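Ticketing and Venue FAQ – Talter Hall

Last revised September 2, 2018

General

Which events does this page cover?
The answers below apply to all seated and standing concerts at Talter Hall sold through the Resis ticket system. Matinee recitals in the Assefa Room are sold separately at the door and follow their own rules, which are posted at the room entrance.

When do tickets go on sale?
Each event has its own on-sale time, listed on the event page. Sales open online first. Any seats left 24 hours later are released to the box office. Phone orders are no longer taken.

How many tickets can I buy?
The limit is six per account per event unless the event page states a lower number. Orders placed over the limit from linked accounts are canceled and refunded without notice.

Buying online

Why am I placed in a waiting line?
The system admits a fixed number of sessions at one time. If the number is exceeded, new sessions are held and admitted in order of arrival. Refreshing the page or opening a second tab creates a new session and moves you to the end.

How long are my seats held?
Seats stay in your cart for eight minutes. The timer does not restart if you change the delivery method or correct a card number. When it ends, the seats go back on sale.

The seat map does not respond. What should I do?
The map needs a current browser with scripts turned on. On a desktop computer, click a section once to zoom in, then click single seats to select them. On a phone, use the list view. If the map still fails, choose Best Available, which does not load the map.
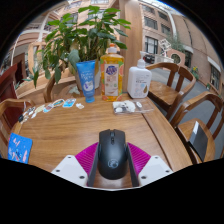
DELIVERY AND ENTRY

How do I receive my tickets?
Mobile tickets are sent to the email address on the account. Print-at-home tickets can be downloaded from the order page. Paper tickets can be picked up at the box office from two hours before the show, with photo ID and the order number.

My mobile ticket shows no barcode.
Barcodes are hidden until the day of the show. If yours is still missing when doors open, go to the Resis desk in the east lobby – staff there can look up the order by name.

Can I leave and come back in?
No. A barcode is valid for one scan. Smokers may use the fenced terrace on the second level, which is inside the ticketed area.

What is the bag policy?
Bags larger than a letter-size sheet of paper are not admitted. The coat check accepts coats and umbrellas only.

Seating

How many people does the hall hold?
The balcony has 400 fixed seats. The main floor can be set with chairs or left open. The event page states which setup is in use.

Which seats have a limited view?
Row A of the balcony has a safety rail at eye level for shorter guests. Seats 31 and 32 in the side boxes face the stage at an angle, and the upstage left corner cannot be seen from them. These seats are marked and sold at a lower price.

Where are the accessible seats?
Wheelchair spaces are at the rear of the main floor and in balcony row F, reached by the west elevator. Each space includes one companion seat next to it. Contact Bontu Habte in access services at least three days before the event for captioning or hearing loop receivers.

Refunds and exchanges

Can I get a refund if I cannot attend?
Tickets are not refundable once sold. They may be exchanged for another date of the same production up to 48 hours before the show, if seats are available. You pay any difference in price.

What if the concert is postponed?
Your ticket is valid for the new date. If you cannot attend, request a refund within 31 days of the announcement. The face value and facility charge are returned. The delivery fee is not.

What if the concert is canceled?
Refunds are issued to the original card. No request is needed. Most banks post the amount within ten business days.

A support act was changed. Is that grounds for a refund?
No. Support acts, set lists and running times may change. Only the loss of the headline act counts as a cancellation.

Groups

Is there a group rate?
Parties of over 44 may apply for a reduced rate on selected events. Applications go to Zahira Pillai in group sales – include the event, the number of seats and a daytime phone number. Group orders are invoiced and must be paid in full before tickets are issued.

Do you validate parking?
Only for the Disell garage on the north side. Scan your parking stub at the machine near the coat check before leaving the building.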